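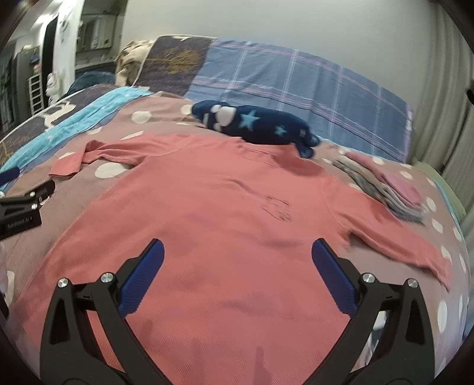
Folding a shirt is one of those jobs that grown-ups think children can do already, like whistling or finding the other shoe. Most children do it by rolling the shirt into a ball and pushing the drawer shut with a knee. This works, in the sense that the drawer is shut. But a folded shirt begins as a flat one, like the coral-pink one lying on the spotty sheet, with its sleeves out to the sides and its neck towards the wall. Even spread out like that it has creases across the chest. Shirts are like that.

Why do clothes crease at all?

Cloth is made of threads, and threads are made of fibres, which are thin hairs far too small to bother looking at. When a shirt is squashed, the fibres bend. If they stay bent for long enough, they settle down and decide this is where they live now. You can see the result when you pull your favourite top out from underneath everything else you own.

Heat and water make fibres easier to bend. A cotton shirt left in a heap while it is still damp will dry in the shape of a heap. An iron uses the same trick the other way round: it warms the fibres and presses them straight. Irons are very hot and belong to grown-ups, who are welcome to them.

What about stretchy tops?

Some tops have ribs, which are thin raised lines running up and down the cloth. Ribs are made by knitting some stitches so they stick out and others so they sink in, a bit like a ploughed field, only you can wear it to school. The ribs spread apart when you pull the cloth and close up again when you let go. That is why cuffs and the tops of socks are so often ribbed. It is also why pulling a ribbed top flat by yanking both ends is a waste of a good yank. Pat it flat with your hands instead.

How to fold a long-sleeved shirt

You will need a shirt and a bed. A clean table is just as good, but beds are softer and nobody has left jam on them, we hope.

1. Lay the shirt face down. If there is a picture on the chest, it should be looking at the sheet.

2. Smooth it with the flat of your hand, starting in the middle and working outwards. Find any sleeve that has bent over on itself and straighten it.

3. Fold one side in towards the middle, sleeve and all. The sleeve will now be sticking out on the far side, waving. Fold it down so that it points to the bottom of the shirt.

4. Do the same with the other side. You should have a long, thin shirt with no arms.

5. Bring the bottom hem up to the middle, then fold once more to meet the collar. Turn it over. The picture is on the front again, probably relieved.

If it looks more like a sandwich that somebody sat on, unfold it and have another go. Despina Živković, who helped us test these instructions, is 12 and can fold a shirt in 5 seconds. Her little cousin Macarena Iturra took much longer and finished with one sleeve sticking out of the top. She said it was a chimney, and it went in the drawer like that.

Making a pile

Folded clothes like to be in a pile, up to a point. Put the big, heavy things at the bottom and the small, slippery ones on top. A pile built the other way up will lean, and then it will stop leaning, very suddenly, on the floor.

Keep the pile away from the edge of the bed. Keep it away from pillows, too, because a pillow looks like a good solid wall and is nothing of the kind. Soft toys may watch, but they should not be sat on top. They are heavier than they look and have no sense of balance.

Does folding really matter?

A bit. A ball of shirt is mostly air with some shirt round it, so 2 balls can take up the room of a whole stack of flat ones. Folded clothes are easier to find as well. You can flick through them like the pages of a book, and you won't have to empty the entire drawer on to the carpet to learn that the stripy one is in the wash.

Nothing terrible happens if you don't fold. People have been wearing crumpled clothes for a very long time. But the drawer will open more easily, and your knee can have a rest.

Something to try

Find two old T-shirts. Fold one neatly and screw the other into the tightest ball you can manage. Leave both under a heavy book overnight, then shake them out and hang them side by side. Look again after breakfast and see which creases are still there. Put the book back where you found it.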